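Workshop Tips > Small Robots > Software

Five software habits before you let an arm near the ornaments

By Ingeborg Sperling

I get a lot of mail from readers who have bought a pair of desktop arms and want them to sort the Christmas box by Friday. The sellers say the software does it all. I've run Stokska on my own bench since July and I don't believe them, but a few habits do cut down on the swearing.

1. Look at what the wrist camera gets

Open the raw view before you open the planner. A flocked tree on printed paper is a rotten thing to segment, all bristles and white specks over grey ferns, and Stokska's default mask wandered off into the pattern every time I tried it.
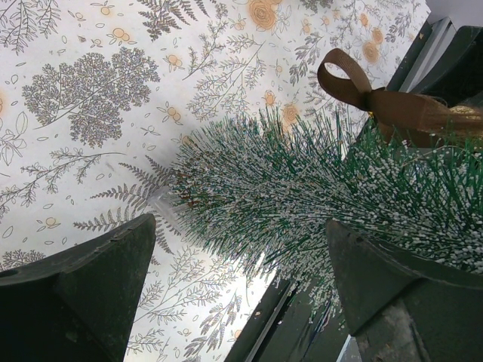
I dropped the confidence slider to 56 and it got no better, only more cheerful about being wrong. Changing to a plain cloth did more for me than any setting. If you're stuck with a busy one, draw the work area by hand and save it under a name you'll recognize.

2. Don't trust the basket preset

Arley ships with a "bin" preset that treats the container as a solid box. Mine is white plastic full of holes, with the pattern showing through them, and the depth map goes to pieces. Swap the preset for your own measurements. Mask out the walls, then plan the grasp on one ball at a time. Wire loops on the caps should get their own margin; I use 5 mm.
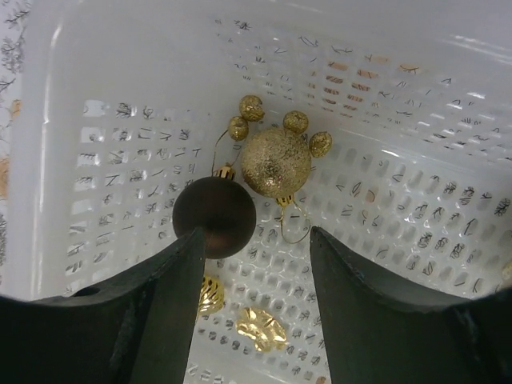
3. Slow the last bit of the move

The Fatum planner draws a lovely smooth path and ignores how a round, shiny thing behaves in two fingers. Cap the speed for the final stretch. Put the second arm in the collision model too, even when it's only meant to be holding still. Leave cables out of the model if you must, but then give them a wide keep-out zone.
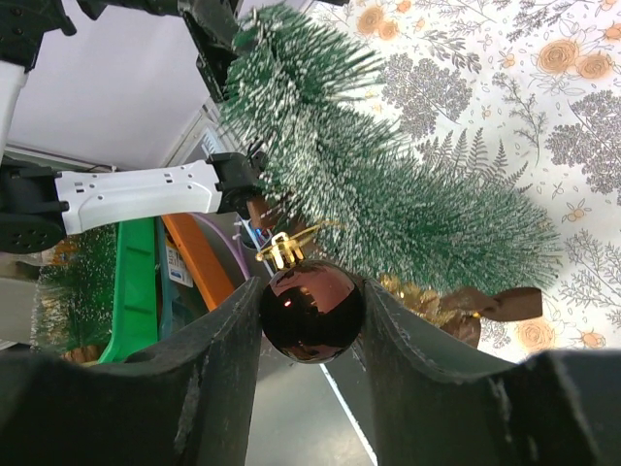 4. Read the log, skip the score

Cuevas gives every run a score out of 1,000. I have no idea what it measures. My log from last month has 3,402 lines, and the useful ones all say "replan". Search for that word first and see which step it keeps landing on.

5. Keep the old version

Updates move the gripper defaults without telling you. Copy your settings folder before you click yes.

Filed under: Software, Benchtop, Holiday Storage
14 shares | 9 comments

We use cookies to remember your favourite tips. By carrying on you agree to our cookie policy. OK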